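Sterdale Parish Magazine Word Counts

Readme, version 2

What you are getting

A set of plain text files and one big table, made from the Sterdale parish magazine over the years when it was typed on a machine with a sticking letter e. The table lists every word used in 417 issues, how often it turns up, and which issue it turned up in first. If you have ever wanted to know when the village began writing "car park" as two words, your wait is over.

The work began as a way to settle an argument about the word "fete" and whether it had ever worn its little hat. It had, in 55 issues, mostly when the printing was done in Gestholm, where they owned the right key.

Please read the whole of this file before writing to say that the numbers look odd. They do look odd. Most of the reasons are further down.

Files

words.csv is the main table, one word per line.
issues.csv lists the issues, with the month, the year and the number of pages.
text/ holds the cleaned text, one file per issue.
raw/ holds the text as the scanning software left it. Go in with low hopes.
fixes.txt is the list of corrections, in the order they were made, with some muttering.
stopwords.txt has the small common words left out of the short table. "Vicar" was added to it after a long struggle.

Columns in words.csv

word: the word in lower case. Hyphens are kept and apostrophes are kept if they were there to begin with, so "its" and "it's" are counted apart. The magazine used them more or less by turns.

count: how many times the word appears across all issues.

first_issue: the number of the first issue containing it. Issue numbers are our own. The magazine had its own numbers, but it started again from 1 whenever the cover changed colour.

per_1000: the count for every 1000 words of text. Use this if you want to compare a fat issue with a thin one.

kind: notice, letter, report, recipe, advert or verse. Chosen by hand. Some of the verse may be adverts.

note: anything else. Mostly empty, and the better for it.

How the text was made

The paper copies were scanned two pages at a time, then split down the middle. The staples are in the middle too, and so a fair number of words near the fold came out with a stray full stop or a bracket in them. We took these out by script and then put back the ones that had been real.

The software was never happy with the typewriter years. It read "the" as "thc" so often that for one whole afternoon "thc" was the most common word in Sterdale. It also turned "burn" into "bum" wherever it could, with poor results for the bonfire reports each November. These have been checked by eye, every one, and if a "bum" remains in the cleaned text then somebody in the parish meant it.

Names of private people have been swapped for a plain marker, PERSON, in the cleaned text and in the table. Names of shops, houses and dogs were left alone. One letter about a dog could not be told apart from a letter about a husband, and has been marked PERSON throughout to be on the safe side.

Place names needed their own pass. Jireš appears in the twinning reports under nine spellings, several of them in the same paragraph, and all have been folded into one. The old spellings are still in raw/ for anybody who collects that sort of thing. Dikuritz, by contrast, is spelled the same way every time, and we still don't know what it is. From the way it is used it could be a card game, a dance or a kind of cake. It was held in the hall and people were asked to bring a plate.

Known problems

Issues with tea on them are complete, but less sure of themselves.

The recipe pages give weights as fractions, and the scanner saw most fractions as a percent sign. We have left these as %, so please don't cook from this data.

Two issues were bound in the wrong order and one has a page from the Gestholm magazine in it. We kept the page. It has better adverts.

The crossword grids are gone. The clues are still there, counted as reports, as they had to go somewhere.

Spelling was not corrected unless the mistake was the scanner's. Telling the two apart took longer than everything else put together – the editor of the day had a free hand with double letters, and "comittee" beats the usual form by a wide margin. Leave it be. It is history.

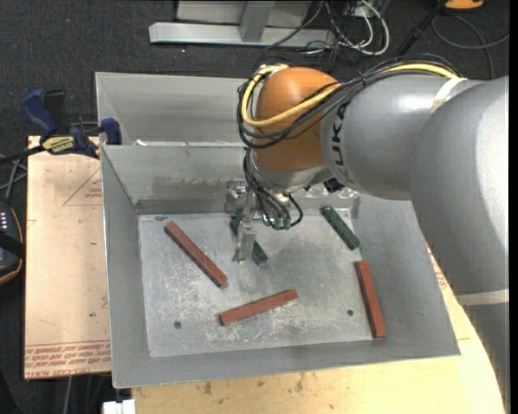 USING THE FILES

All files are UTF-8. If Jireš comes out of your spreadsheet with a row of odd signs on the end, your spreadsheet has guessed wrong, and you will need to open the file through the import menu and tell it what to do. Double clicking on it works only for some people, and they tend to be smug.

The table is split by commas. Notes that have commas inside them are wrapped in double quotes. Notes that have double quotes inside them were rewritten until they didn't.

To join the two tables, match first_issue in words.csv with issue in issues.csv. Don't match on month and year. There were two Novembers in one year, the second put out as an apology for the first.

Sharing and reuse

You may copy the word table, change it and pass it on, for any use at all, so long as you say where it came from. The full text is for reading and study only. The verse belongs to whoever wrote it, should they ever own up.

If you print anything from the set, "Sterdale Parish Magazine Word Counts, version 2" will do as a credit.

Changes

Version 2, April 9, 2018: nine spellings of Jireš made into one. Bonfire reports checked. Kind column added. "Marrow" recounted after a complaint.

Version 1: first release. Contained the word "thc".

Still to do

Sort the adverts from the verse.
Find the missing back cover of the flower show issue.
Ask in Gestholm about Dikuritz again, this time in writing.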